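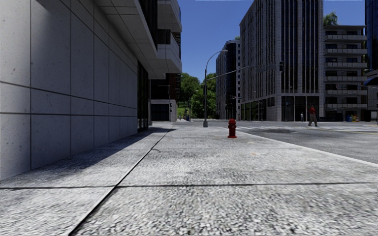

Concrete sidewalk beside a paneled wall, under a clear blue sky.

Stevcombe Walking Notes

Welcome, and thanks for stopping by! Stevcombe is a collection of short written notes about everyday walks: errands, school runs, the long way home after dinner. I started it because I kept losing my own notes in coat pockets, and then a few friendly people asked if they could add theirs, and it grew from there.

What's inside

The current release has 575 notes, all in English, saved in one plain text file with a blank line between entries. Most are short, a paragraph or so, though 68 of them run past 200 words (some folks really do have a lot to say about a hill). Each note carries a neighborhood name, a month and a time of day. Kadlec and Drollwood are the best covered neighborhoods by a good margin, and December is thin, as you might guess.

How the notes were gathered

Writers sent them in through a simple web form. I fixed obvious typos and took out house numbers and phone numbers, but otherwise left the wording alone, including the spellings people use for their own streets.

Things to know before you use it

Times of day are whatever the writer typed, so "after lunch" and "2 pm" both turn up. Friday evening walks are overrepresented. If you need tidy times, please plan on doing some cleanup of your own.

License and contact

Free to use and share, with a mention of Stevcombe. If you spot a mistake, open an issue and quote the first line of the note so I can find it. I read them all, usually over the weekend.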